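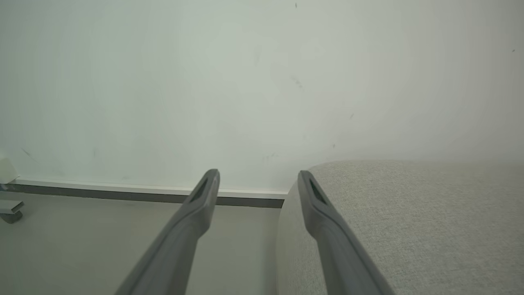
Anas Shehata asked whether the wrist view alone is enough to learn from, and whether we'd keep the episodes where the operator waits before moving. Yes to the second. First one is still open, see Known problems.

Skornimow – hand-guided and remote demos, wrist camera
README, last touched 2022-02-09

What this is
Demonstrations of short household tasks, recorded while a person moves the arm. Two ways of doing it: by hand (operator pushes the arm, gravity comp on) and by remote (leader arm at the desk, follower does the work). Both end up in the same format. Meant for imitation learning, behavior cloning mostly. Not tuned for anything else.

What's in an episode
wrist video, color, one stream
joint positions, measured and commanded
gripper opening, 0 closed to 1 open
mode flag, hand or remote
operator note, free text, often blank
outcome, set by the operator at the end: ok, fail, unsure

No depth. No force readings – the sensor was logging garbage for most of May so we pulled the channel out for every session, to keep things the same across the set.

Tasks
pick up cloth and put it on seat
move soft item from seat to floor
push cushion back to wall
approach only, no grasp
free motion, no goal

Approach only is there on purpose. Fingers open, nothing held, pale wall and gray upholstery for background. Policies trained without it closed on anything that filled the view. Don't filter these out becuase the gripper "does nothing".

How to record
1. Home the arm. Wait for the beep.
2. Pick mode. Don't switch mid-episode, the flag is only written once.
3. Open gripper fully, check both fingertips show in the wrist view. If they don't, the mount has slipped, re-seat and redo the camera calibration.
4. Start. Hold still 2 seconds, then move.
5. Do the task at normal speed. Slow is fine, stopping to think is also fine.
6. Stop, set outcome, type a note if anything odd.

Hand mode: hold the forearm link, keep your hand behind the wrist. Fingers of a person in view = discard.
Remote mode: delay between leader and follower is small but there. Let the follower catch up before closing the gripper. New people take 5 practice runs that don't get saved.

Splits
Train and test are split by session, never by episode. 13 sessions total, 2 held out for test. Please leave it that way – same lighting and same furniture placement inside a session, so a random split looks way better than it should.

Loading
Run the convert script in the Usside folder first, then point your loader at the output. Raw logs are in the Tristgate format, which drops the last sample if the recorder is killed instead of stopped. Script pads it. If it complains about timestamps, rerun with resync turned on.

Known problems
- Plain walls give very little to localize on. From the wrist, two poses a hand apart can look nearly alike. Use joint positions too.
- Fingers are dark gray, auto exposure drifts when they take up more of the view.
- Hand mode paths are jerkier at the start. Trim or don't, we don't.
- Session 7 has the gripper values flipped. Fixed in the converter, not in the raw files.
- Outcome labels are one person's opinion. "unsure" gets used differently by different operators.

Not in here
No faces, no audio. Language instructions are task names only, nobody wrote proper sentences for them yet.

Changes
Dropped force channel
Added approach only to the train split
Bouzid leader arm calibration moved to its own file

Questions or bad episodes: Magdy Erraji. Send the episode id and the mode, a screenshot on its own isnt enough to find it.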